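Voice quiz game loses the score halfway through a round (Dolance skill, Sartori speaker)

Posted in Voice Apps > Game Skills
27 March 2024

pennywhistle_dev

Hi all, hoping someone has seen this before I throw the speaker in the yard.

Built a little word quiz for the Sartori. It's called Dolance, up to 6 players, you each pick a color at the start and then shout answers when your color gets called. 600 questions in a JSON file, picks at random, no repeats in a game. Works great in the simulator. Works great on my own speaker when it's just me testing.

Then family comes over and it falls apart. Somewhere in the middle of a round it forgets the score. Not a crash, no error voice, it just says "okay, next question for red" and red is back to zero. So is everybody. Sometimes it also asks a question we already had, so I'm guessing the used list is gone too. Color order survives though?? Which makes no sense to me, its all saved in the same place (session attributes).

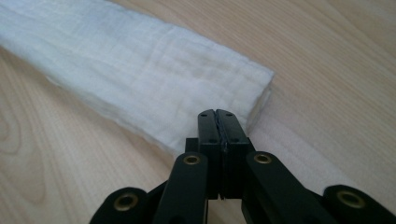 White cloth, folded, on the table

What I already tried:

Turned the speaker off and on. Reset the skill. Same.

Moved the question file out of the code and into storage on Clundana. Thought maybe the function was too big. No change, and now the first question takes longer, so probably moving it back.

Logged everything. The attributes come in fine on one request, and on the next one the score object is just {}. Not undefined, not missing. An empty object. I set it to {} in exactly one spot in the whole project and thats the launch handler, which does NOT show up in the log at that point.

Can't make it happen on purpose. With one person I played 31 questions straight and the score was perfect. With four people talking it usually goes before we get to the end of a round.

I do have a reprompt ("still there? take your time") and a help handler, pretty standard stuff copied from the starter template. Language is JavaScript if that matters. Not great at it, this is my first skill, I mostly learned by breaking the template.

Can post code but it's long and embarassing. Any ideas where to look? Got a cousin's birthday in June and was really hoping to have it going by then.

3 answers

tallgrass44

Had the same on mine. Probably the session is timing out. People take too long, speaker closes, somebody says the wake word again and it's a new session so everything is blank. Make the reprompt longer, or play a ticking sound while they think, that keeps it open. I use a ticking clock from a free sound pack.

Also check your wifi, mine was dropping in the kitchen.

 pennywhistle_dev: thanks, but session id is the same before and after in the log, so I don't think its a new session? will try the ticking anyway because that sounds fun

offbyone_otter

It's your fallback handler. Pretty sure. Not the session.

Look at what you said. One person, clean answers, never breaks. Four people talking over each other, breaks. What's different is the speaker hears junk. Somebody laughs, somebody says "no wait it's the other one," the speech part can't match it to any of your intents, so it goes to fallback. And you say you didn't mention fallback in your list of handlers, so I bet you never opened it. It's in the starter template. It's down at the bottom of the file under the help one.

I went and pulled my old copy. The template fallback does this:

const attrs = defaultAttributes();
attrs.order = current.order;
attributesManager.set(attrs);

So it builds a fresh default set, copies over only the order, and writes it back. The template is for a turn-taking demo where order was the only thing worth keeping. Your score and your used list aren't in the demo so they never get copied. There's your color order surviving. And there's your {} too, defaultAttributes() lives in the helpers file, and if you added score to it when you set up the launch handler it'd be handing out an empty one every time. Search the project for "score:" with the colon and not "score =". Two ways to write it, you probably only searched one.
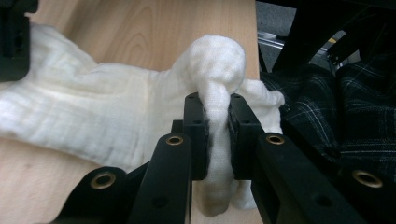
Fix is to stop building new attributes in there at all. Read them, change nothing unless you mean to, write them back:

const attrs = attributesManager.get();
attrs.misses = (attrs.misses || 0) + 1;
attributesManager.set(attrs);
return say("Didn't catch that, " + attrs.turn + ". One more time?");

The misses thing is optional. I like having it so after a few in a row you can just read the question again, people forget the question while they're arguing.

Then look at help and at the repeat handler if you have one, same template, same habit in at least one of them. I don't remember which. And whatever you do with reprompt doesn't touch any of this, reprompt is only speech.

How to make it happen on purpose: start a game, get a couple of points, then say some nonsense when it's your turn. "Purple bicycle lamp" or whatever. Should wipe the score first try. If it doesn't then I'm wrong and post the code, embarrassing or not.

Put a log line at the top of every handler with just its name. Every one. You logged the attributes but sounds like you only did it in the answer and launch handlers, so anything happening in between was invisible to you.

 pennywhistle_dev: PURPLE BICYCLE LAMP. zeroed everybody. unbelievable. fixing now

 pennywhistle_dev: ok fixed, and yes defaultAttributes had score: {} in it, I put it there myself and forgot. Help was fine, repeat had the same bug. Played two full games with people yelling and it held. Marked as accepted

 tallgrass44: huh I should check mine too lol

sirkberg_refugee

Accepted already but adding this for whoever lands here from search, cause there's a second way to get the same symptom and it got me for weeks.

If you're hosting on Sirkberg (I was, moved off) and saving to their key store in place of session attributes, writes come back before they're really done. So answer comes in, you save the score, player two answers fast, your function reads the old score. Looks like lost points. Differnt from the above because you lose one or two points, not all of them. I got around it with a 700 ms pause in the speech before the next question. Ugly. A break tag, you can drop it right in the string.

Better way is await the save. I wasn't awaiting it. Took me way too long to see that, the call was inside a forEach and forEach does not wait for anything. Use a for...of loop. Didn't need the pause after that but I left it in, gives folks a second to groan.

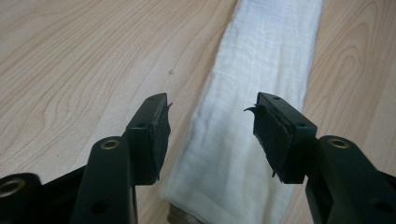 Other stuff while I'm here, since you said up to 6 players:

Colors are a decent idea but "red" gets heard as "read" or "Fred" constantly in a loud room. Put synonyms in for it. Same with "blue" / "blew." Orange and yellow never gave me any trouble. Yellow's the best one really, long and clear.

Don't store the used questions as full text in the session, store the index numbers. There's a size cap on what comes back in a response and you'll hit it late in a long game, and the error you get for it says nothing useful. With 600 questions somebody's going to play long enough eventually.

Random pick plus check-if-used gets slow near the end too. Shuffle a list of indexes at the start and pop one off each time. Then there's no used list to lose.

And move the JSON back into the code like you were thinking. That many short questions is a small file. Loading it from Clundana on a cold start is just added wait, and that's when people assume it's broken and start talking to it, and then you're back in fallback.

 pennywhistle_dev: the forEach thing, I have one of those in the end of game screen. Also Fred, yes, that's happened. Thank you

 offbyone_otter: +1 on shuffle and pop

 pennywhistle_dev: does the shuffle go in launch or in the start game intent? if they say "play again" it doesn't go through launch

 sirkberg_refugee: start game. Launch should only say hello and ask how many are playing. Put a resetGame() in helpers and call it from start and from play again, nowhere else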